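Handheld grippers: ridged finger vs. plain pad for soft food items
Forum > End effectors and tooling > Handheld and teleop

benchtop_otter
Started Monday

We have two sets of fingers for our handheld grippers and I need to pick one before we order more. Set A is a dark pad with an angular shape, pretty smooth. Set B has fine horizontal grooves across the inner face. Both bolt to the same collar on the Tasiritz housing, so swapping takes a couple of minutes.

The task family is breakfast stuff. Bread, small lidded containers, little trays. Two people work at one table, each with a gripper. We have 52 episodes per finger set so far, which I know is thin.

What I have found is that the grooves hold a lidded container better when you tilt it. On bread they leave lines and sometimes drag crumbs into the grooves, and then the next grasp is worse. The smooth pad is gentler on bread but I lose the container more often when I come in at an angle.

I have also been running a mixed pair, one smooth and one ridged finger on the same gripper.

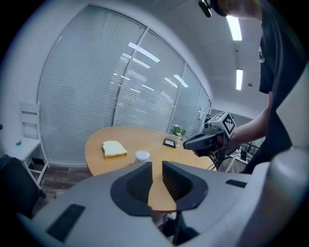

The mixed pair feels fine in the hand. My worry is that it makes the gripper asymmetric, so a policy trained on it may care which way around the wrist is turned. Has anyone here trained on mixed fingers and then run it on an arm?

kelvin_clamp

Yes, on an Abugri arm, with a different housing. We had 1,014 demos with mixed fingers and the policy learned to rotate the wrist so the ridged side went to the hard edge of the object. Nobody on our side told the operators to do that. They had just picked up the habit. It was fine until an object showed up where that rotation put the elbow into the table.

I would go symmetric unless you have a strong reason.

mm_per_tick

I disagree with this as a general rule. If the operators found a rotation that helps, that is useful data. The elbow problem is a workspace problem and you would have hit it sooner or later with any fingers.

To the OP: how wide is the gap when the fingers are fully closed? With a smooth pad against a ridged one you may be closing on the tips only. Put a strip of paper in there and pull.

benchtop_otter

Tried the paper. It pinches at the tips and is free for the lower third. With two smooth pads it holds the whole length. So that is one point against the mixed pair, or at least against the way I shimmed it.

slow_servo

What does the camera see? I would worry about that more than grip. On our Wustivora units the ridged surface gave a striped highlight under ceiling panels and the gripper width estimate jumped around. We ended up reading the width from the encoder and ignoring vision for it.

Also, blinds. If you have a wall of horizontal blinds behind the table, check your tracking before you blame the fingers. All those parallel lines made a mess of our visual odometry. We lost 16 episodes before we worked that out.

benchtop_otter

We do have blinds, across the whole back wall. I will look at the tracking on the runs that face them. I had been putting those failures down to the operator moving too fast.

The width comes from vision on ours. No encoder on this housing.

kelvin_clamp

Then I would definitely keep both fingers the same. A vision width estimate with two different finger shapes needs its own calibration, and you have to redo it every time someone swaps a finger.

mm_per_tick

Calibration takes five minutes. I don't see that as a reason to throw away a better grasp. But I agree 52 episodes is not enough to say the grasp is better. Bread varies a lot by itself. A slice that has been sitting out since morning is a different object from one fresh out of the bag.

pad_printer

Third option – print the ridged finger with the grooves running the other way, along the length. Less crumb pickup for us, and it wipes clean in one pass. We use the softest Pudgate filament and get almost 2,000 grasps out of a pair before the edges go round. Print them slow.

slow_servo

Lengthwise grooves let a round container roll, though. We went back.

pad_printer

Depends on the container. Ours are square.

benchtop_otter

Ours is round, so I will print one pair each way and test it. Plan for now is two smooth pads for everything with bread in it, two ridged for the containers, and the mixed pair goes in the drawer until I have recalibrated the width. I will post the tracking plots when I have them.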